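News Local Business Technology Sports Weather Contact

News > Technology > Robotics

Kerance collects handling examples at Risden shopping center

March 28, 2019

A small team from Kerance has begun gathering examples for a robot learning system at the Risden shopping center, using hand-held grippers fitted with cameras.

The company plans to record 1,000 short examples of everyday handling tasks, such as picking up a bottle, turning it, and setting it down again. It had 173 on file when the center opened to shoppers this morning.

Nazma Mridha, who leads the project, said the team had worked only in its own lab until now. The lab has plain walls and steady lighting, and the learning system did poorly when it was tried anywhere else.

"It learned our room," Mridha said. "We need it to learn the task. A place like this has glare, railings, signs and a lot going on behind the object, and we want all of that in the recordings."

Each example is made by a person holding the gripper and doing the task by hand. A wide-angle camera on the tool records the object and the space around it. The recordings are then checked, and those that pass are added to the set used for training.

Among the objects is a yellow container with a black cap and a citrus slice printed on its side. Mridha said printed packaging was chosen on purpose, as most of the lab objects were a single color. 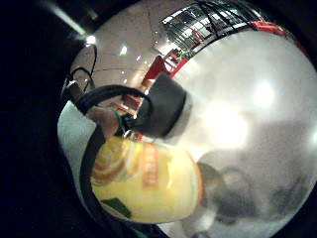

Sorting the recordings

Janaka Weerakoon and Sajib Gunawardena review the files at the end of each session. So far they have set aside 49 examples, mostly for blur or for a grip that slipped partway through. Those files are kept separately and may be used later to teach the system what a failed grip looks like.

Weerakoon said bright reflections were the most common complaint in the review notes, but that glare alone does not get a file rejected.

The sessions run for 2 hours before the busiest part of the day. Clem Partington, who manages the building, said stores had been told in advance and that walkways would stay open. Kerance said faces of passersby are blurred before any file is stored.

The finished set will be shared with Biler, a warehouse equipment maker that is paying for part of the work. Biler expects to run its first tests with the trained system in July.

Kerance has not decided whether to record at a second location.

We use cookies to improve your experience on this site. By continuing to browse, you agree to our use of cookies.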